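3.2 Battery storage and evening demand

The Estside trial covered 59 homes, each fitted with roof panels and a lead-acid or lithium battery. Meters supplied by Udura recorded charge and discharge at intervals of 15 minutes. Households were asked to keep to their usual habits, and no payment was offered for shifting the use of washing machines or ovens. Juntunen and Saarinen argue that such payments hide the true effect of storage, and the present study follows their advice.

Batteries were sized to meet the load between sunset and midnight. Where a home already had an older charge controller, this was kept in place and its settings were noted. Five homes left the trial before the end of September and are excluded from the results - their readings up to that point remain in the data set. Kitchen loads were logged on a separate circuit, as cooking and dishwashing make up much of the evening peak.
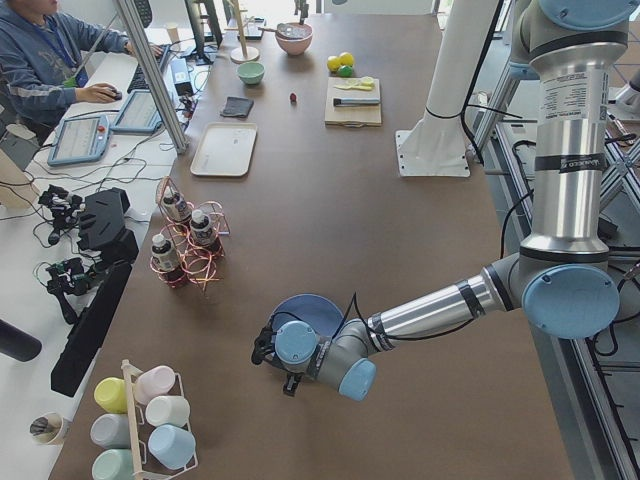 Figure 3. Robot arm holding a round slate-blue plate on its edge over a brown tabletop.

3.3 Treatment of missing readings

Gaps of less than one hour were filled by a straight line between the readings on either side. Longer gaps were left empty, and the day concerned was removed from the daily averages. In total, 170 days were removed across all homes, most of them in winter, when low battery voltage caused the Visto loggers to switch off.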